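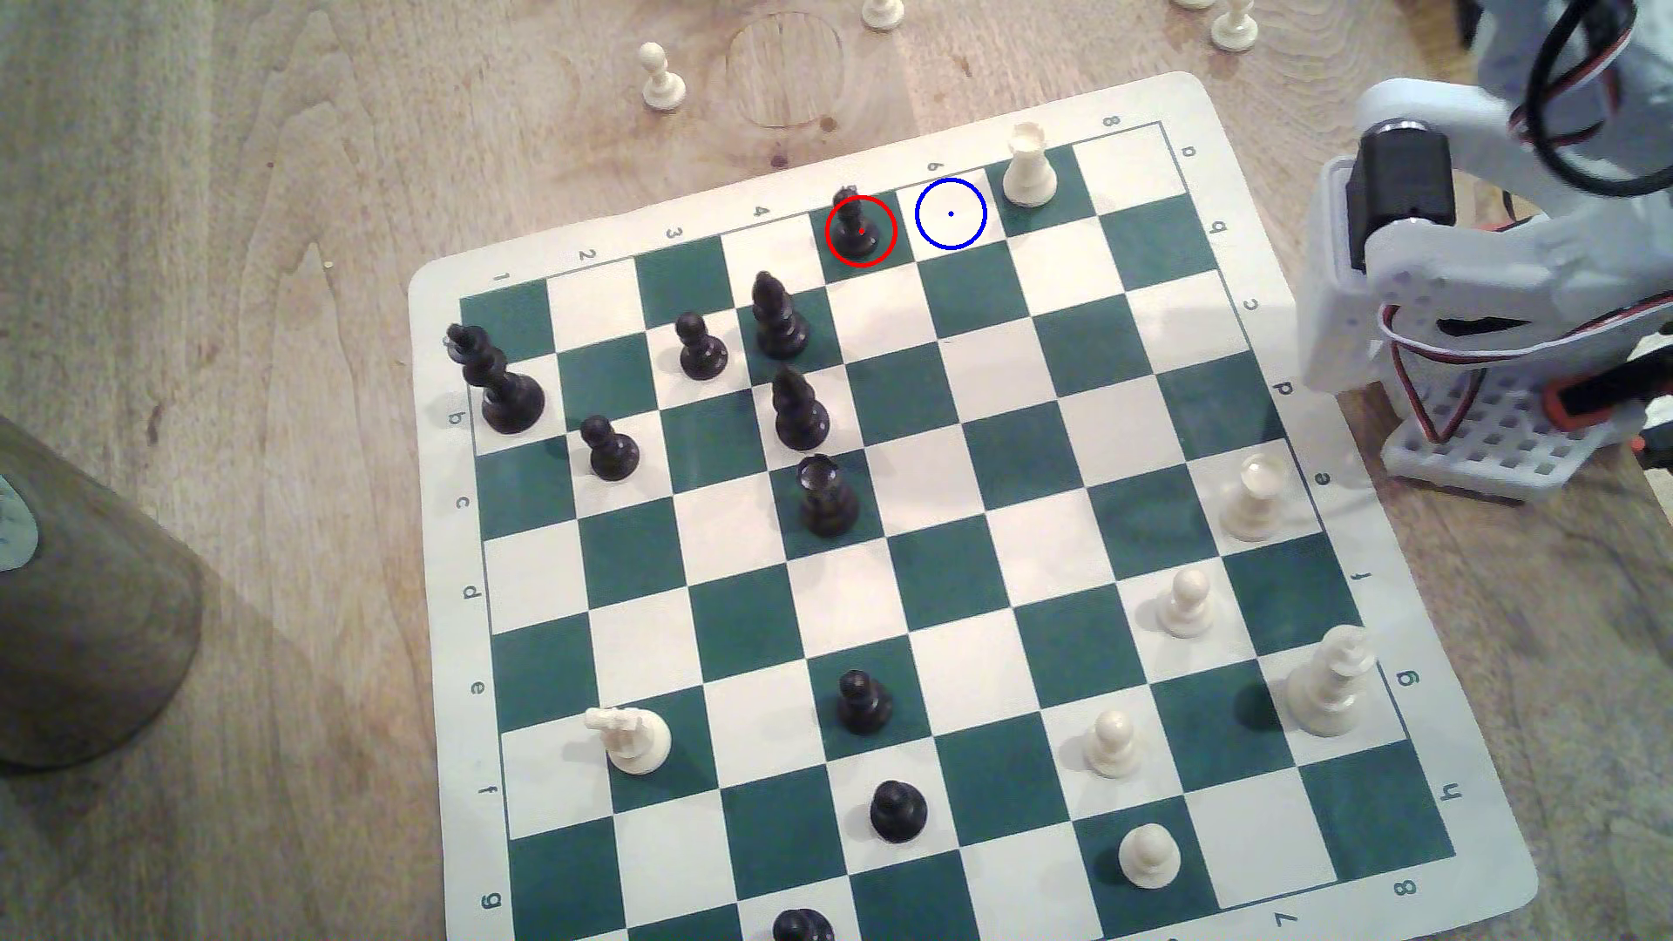 Plant on planned shutdown, contractor pay and notice?

Forough Tabrizi
Posted 01/07/2019

I do maintenance on contract at the Gollmont fertilizer plant (ammonia and urea, two lines). Last week the company that runs it, Winen, told everybody that line two is going down "as a precaution" while they look into a problem with the ammonia storage. No end date. The memo had a paragraph on how much they value us, which I have learned to read as a weather warning.

I'm not on Winen's payroll. I'm paid by Skenier, the labor outfit, and there are 28 of us on the same terms. Skenier says we are "on standby," must keep our phones on and be able to get to the gate in 50 minutes, and will be paid when we are called. So far I have been called once, to return a badge.

Two things I'd like to know. Is standby with no pay allowed? And if the line stays down until April, does anyone owe us notice, or do we just fade away like the cafeteria did?

My contract is nine pages and the word "standby" is in none of them. I'm in the US, hourly, no union.

jaiswal_pipefitter

Went through the same thing at the Jaiswal plant (no relation, I picked the username before I thought it through). The line was down "for a few days" and I repainted my whole house.

What I'd do is get Skenier to put the standby rule in an email. Don't argue on the phone, they're very good on the phone. Just write "please confirm I must stay within 50 minutes of the gate and can't take other work." Either they confirm it, and you have something to show your state labor office, or they go quiet and you take other work.

Also file for unemployment now. Some states will pay partial benefits when your hours get cut to nothing, even if you are technically still employed. I waited three weeks out of politeness and nobody has thanked me yet.

Ruthless Gasket

Longer answer, and I'm not a lawyer. I did sit in plant HR for a long time, so apologies for that.

On standby: under federal rules it comes down to how tied up you are. If you can be at home, see a movie and mow the lawn with the phone in your pocket, it usually doesn't count as hours worked. If the response time is so short and the calls so frequent that you can't use the time for yourself, it may count. 50 minutes and one call about a badge is going to be a hard sell. Some states are stricter, so look up yours. The time you spent going in when they called is a separate matter, and I would put it on a timesheet and see who blinks.

On notice: the federal WARN Act is mostly about employers with 100 or more workers, and the count leaves out certain part-timers and new hires. It covers closings and mass layoffs, and a layoff expected to last under six months often falls outside it. The awkward part for you is that Winen will say you're Skenier's people and Skenier will say it was Winen's line. Both will say it warmly.

Find out how many people Skenier has altogether. Our agency had 534 on the books and described itself as "a small family firm" whenever that number mattered.

Read the ending clause in your contract too. It's often under "Assignment" or "Term," and may give you a week or two that the law doesn't.

Forough Tabrizi

Thank you both. I sent the email. Skenier replied that they would "circle back," so I am filing for unemployment this afternoon. The clause was on page seven, under "Uniforms." Five working days.

Bolt_and_sons

did you get the badge deposit back? they kept mine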